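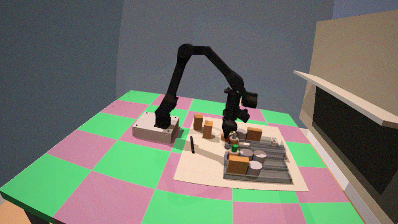

How long should I leave grout before I seal it?
Leave it at least 3 days in a dry room, and longer if the floor is cold or the grout is still darker in some places.

Topic: Cement grout in the hallway, when to seal?

pollidska_tiles wrote:
I copied the short answer from our pinned post to the top, so new readers find it. But I want to discuss it, as I am not sure it is right for every house. I have just finished a small hallway with ceramic tiles and cement grout. The bag says one thing, the bottle of sealer says another thing, and my father-in-law says that sealing is a waste of money. The room has no heating. Can somebody with more experience tell me how they decide?

Davent wrote:
I follow the bottle. The people who make the sealer know when it can go on. If the bottle says one day, I wait one day. I have done my kitchen and both bathrooms like this and I never had a problem.

nidia_echeverri wrote:
I must disagree with Davent, politely. The bottle is written for a warm room. I did our laundry room in January with a window that does not close well, and after one day the grout was still dark along the outside wall. I sealed it anyway. Later it had pale patches there, and I spent my evenings in June scraping out the joints with a hand tool and doing them again. It was not pleasant work for the knees.

Now I look at the colour. When all the joints have the same light colour, also in the corners and behind the door, I wait one more day and then I seal.

Davent wrote:
Pale patches can come from too much water when you wash the tiles. Maybe it was not the sealer at all. Did you use a very wet sponge?

nidia_echeverri wrote:
It is possible. My sponge was quite wet on that side — I was tired and wanted to finish. But I still think that one day was too early.

guzman_m wrote:
Both of you can be right. Too much water in washing makes the surface weak, and early sealer makes it worse. A simple test: put a few drops of water on a joint. If they make a dark spot quickly, the grout is thirsty and will take the sealer. If the joint is already dark, it is still wet inside and you must wait.

For the hallway I would open the doors and not put a heater directly on the floor. Fast drying gives small cracks.

pollidska_tiles wrote:
Thank you, this is useful. I did the test this morning. In the middle the drops went in directly. By the front door the joint is darker than the others, so I will wait.

How do you put it on? I have a bottle with a small brush on the top, but it gives too much liquid.

guzman_m wrote:
I use a small artist's brush and an old cup. After 15 minutes I wipe the tiles with a dry cloth, otherwise you get a sticky film. With glazed tiles it comes off well. With natural stone, ask first in the shop. Apply 2 thin coats, not one thick.

caltoretti wrote:
I am with the father-in-law. My hallway is almost 15 years old and was never sealed. I wash it with warm water and a little soap. It is a bit darker where we walk, but I chose grey grout, so you don't see it much. If the grout is white, then yes, I would seal it.

Davent wrote:
Mine is white, so I seal. On this point we agree, at least.

pollidska_tiles wrote:
Mine is light beige, so I think I will seal it. I will ask for the pinned answer to mention the water drop test too. Does anybody know if the same waiting time is good for the silicone at the bottom of the wall, or should the silicone go in before the sealer?

guzman_m wrote:
Silicone first, let it cure, then the sealer. Silicone does not stick well on a joint which has sealer on it. Keep the brush away from the silicone line.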